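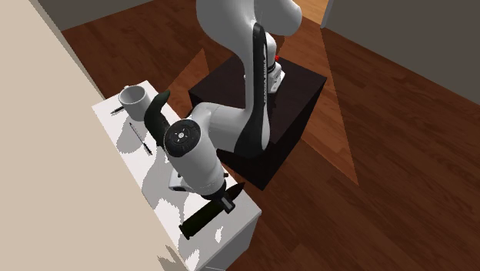 News > Library & Parts > Strings and Winds

Posted in: Lending Library, Sheet Music

Forsberg octet parts back on the shelf

The hire set for the Forsberg wind octet is available again to member groups after 10 months away. The old parts were photocopies of a handwritten set, and players had complained for years about missing rests in the second bassoon and a page turn in the first horn that could not be made. The new parts have been typeset from the manuscript score held in Esville, with cues added before long entries and rehearsal letters that match the conductor's score.

The octet is in 4 movements and lasts nearly half an hour. It calls for pairs of oboes, clarinets, bassoons and horns. The clarinets are in B flat throughout. An alternative part for contrabassoon is included in the folder and may be left out, as it mostly doubles the second bassoon an octave lower. The slow movement has been played on its own at several concerts and makes a good short item between longer works.

There are 197 corrections to the old parts. Most are slurs and dynamics. The ones that matter most are in the finale, where the oboes had been a measure short after letter K, and in the minuet, where the repeat of the trio was marked in some parts and missing in others. Groups that own the old photocopies should not mix them with the new set, because the measure numbers no longer agree.

Please ask for the set by its catalog number, 871, and give your concert date and the number of rehearsals. Loans run for eight weeks. Mark the parts in soft pencil only and erase the markings before you send them back. Sets for January concerts are going out now, and there are two copies of each part.

Also new in the library is the Trollar suite for string quintet with two violas, in the Kosport edition. The score and parts are sold together. The first viola part stays mostly in the lower positions and should suit amateur players. The fugue needs more work than the rest, especially in the cello.

Contact the library | Copyright Esville Chamber Music Library | Back to top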